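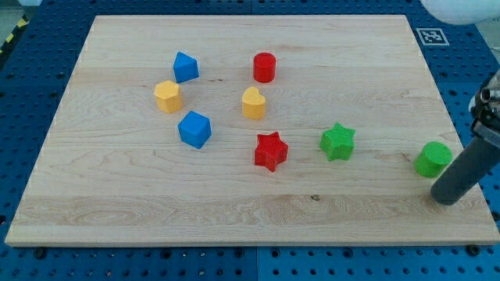 Equipment money for next year, quick version, because the request sheet closes in July and I have had exactly three of you reply. We are asking for a second arm station. The one we have is booked solid and the block pushing work alone eats most of the afternoon slots. Stars, hearts, cylinders, cubes, all on the wood board, and whoever has the next slot stands there waiting for the board to come off so they can bolt down their own stuff. Two boards would not fix it. One arm, one table, one queue.

What's on the list so far:

Arm and controller. Quote from Vendora is in, quote from Escobedo promised "shortly" since before the spring break. Sekar Ngau is chasing. If Escobedo does not come through we go with Vendora and stop talking about it.

Table. Same perforated top as the one we have, please, same hole spacing. Someone suggested a plain bench to save money. No. We would spend the savings on clamps and adapter plates inside a month, and every fixture Ankit made last year would be scrap. Sterell will do the top for $1437, legs extra, delivery extra, lead time up to 2 months. Order early.

Pusher tools. Plain round ones, $349 for the set with the collar. Get a spare set. Cempaka Nasution wants them a bit longer than the current ones, so the joint stays farther from the blocks. Fine by me but check with Ibsa first, he has the mounting drawings.

Blocks. Not buying any, we print them. Filament goes under consumables, NOT equipment. This got bounced last time and cost us a whole round of forms.

Markers for the table. Print and laminate in house. Zero dollars. Please stop adding a line for it.

Stuff still open:

Power. The far wall at Zestthorpe has one circuit and the compressor is on it. Nadhirah Harahap asked facilities for a second and got a ticket number, nothing else. If the circuit is not in, the arm sits in its crate, so this really has to come before the purchase order and not after.

Floor space. Old shelving has to go. If your boxes are on it, label them or lose them.

Edge marking. Black and yellow strip, enough for the long sides of the table at least. Safety will ask, so put it in the first order and save us a visit.

Service contract. Vendora wants it signed with the arm. I'd rather pay per call for the first year, Ankit Shukla disagrees and has a spreadsheet. He'll send it round. Read it before the budget meeting please, last time we spent the whole hour going over columns nobody had opened.

Training. Two people minimum need the vendor course or the warranty terms get akward. Sekar has said yes. Need one more, ideally someone who will still be here next year.

What I need from you: how many hours a week you'd use a second station, what for, and anything you need bolted to it thats not listed above. One or two lines is plenty. Real hours, not hoped-for hours, they do compare them with the booking log. Send to Nadhirah, she is holding the sheet, I am only holding the nagging.

More once Escobedo answers.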